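Section 4: Before you let the arm near an open computer
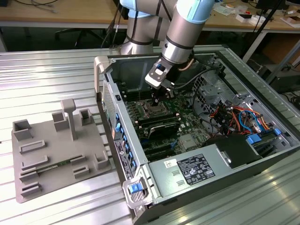 I wrote this section after my second month on the Galley bench, and Emil Gruber has been through it since and made me tidy up the bits where I was waffling. It covers the rules we work to when the arm is fitting or removing parts inside a desktop case. If you only want to teach new positions, skip ahead to section 5, but please do steps 1 to 4 first all the same.

Getting the bench ready

1. Unplug the computer from the mains and hold its power button in for 15 seconds. Do this even if you watched somebody else do it!

2. Lay the case on its side with the panel off and the board facing up. Push it firmly against the stops, then try to wiggle it. If it moves, the stops need tightening.

3. Put your wrist strap on and clip it to the table, never to the case. I got this wrong for weeks and Beat Eder was very patient about it.

4. Set out the parts fixture on the other side of the table. Memory modules go flat in the low slots and square parts go in the open-topped holders. A part that doesn't sit down properly under its own weight shouldn't be picked, so take it out and look for a bent edge or a bit of fluff.

Note: the fixture is printed plastic and it does wear. Check the slots with the gauge each February, and print a new plate if the gauge rattles.

Cables

5. Tie back any power cables that hang over the board or over the arm's way in. Use the soft ties. A loose loop is the thing most likely to catch a finger of the gripper, and when it does you'll generally lose a connector (ask me how I know).

6. Follow the arm's own cable by hand from the wrist upwards. It should have enough slack to turn without tugging, but not so much that it can drop into the case.

First run

7. Load the Pandari program for your case type and check the name on the pendant against your job sheet. There are 14 of them and some of the names are horribly alike.

8. Set the speed to 11 per cent and keep it there for the whole first run.

9. Step through one move at a time. Stop above the processor socket and look from two sides before you allow the last move down — a fingertip touching the socket pins means the board is scrap.

CAUTION: Keep your hands out of the case whenever the arm is live. It is a collaborative arm and it will stop if it bumps you, but that stop was never meant for a hand wedged between a gripper and a sharp metal edge. Press the stop button first, then reach in.

CAUTION: Don't raise the grip force to cure a dropped part. The limit on our sheet is 38 newtons. Clean the fingers and try again, and if it still drops the part, tell Emil.

10. Once the first run is clean, write the program name and your initials in the bench log. Only then can the speed go up, one step at a time.

Changing the gripper fingers is in section 6.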